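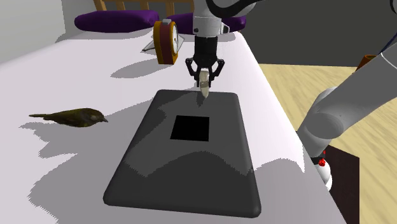 Plokmont brush tasks: frequently asked questions

Who is this page for?
People recording or checking simulated examples for the Plokmont set. If you only want to use the finished data, Morven Imrie keeps a separate page for that.

What counts as one example?
One attempt at one instruction, from the arm's starting pose to the moment you press stop. Pauses are kept. Please don't trim them.

How many do you need?
100 for each instruction. Of those, 70 go to training, 22 are held back for testing and 8 are used to check the replay tool.

Why are there things on the table that have nothing to do with the brush?
They are there on purpose. The bird, the clock and the cushions are extras, and the arm should learn to leave them alone. The layout is shuffled between examples, so the bird may be beside the slate in one and gone in the next.

What is the black square on the slate?
The target patch. Instructions refer to it as "the square". It doesn't always sit near the middle.

Does the brush leave a mark?
No. We don't simulate water or paint. We log where the tip goes and whether it touches the slate.

I knocked something over. Should I delete the example?
No, save it and tick "disturbed". Sushil Malhotra goes through those separately. Delete only if the simulator froze or you picked the wrong instruction.

Can I hold the brush at an angle?
Yes, as long as the bristles reach the slate before the fingers do. Upright is easier to start with.

How should I word the instruction?
Choose one from the list, then add a second version in your own words. Short is fine. "Brush over the square" is a good one.

The shadows look different from last time. Is that a fault?
No. Lighting changes with the layout number. Report it only if objects flicker or vanish during an attempt.

Will there be real arm recordings too?
Kenneth Swanson hopes to start those at Vanside in October. The file format will stay the same.

Who do I ask about logins?
Callum MacLeish.

Last updated Sep 6, 2026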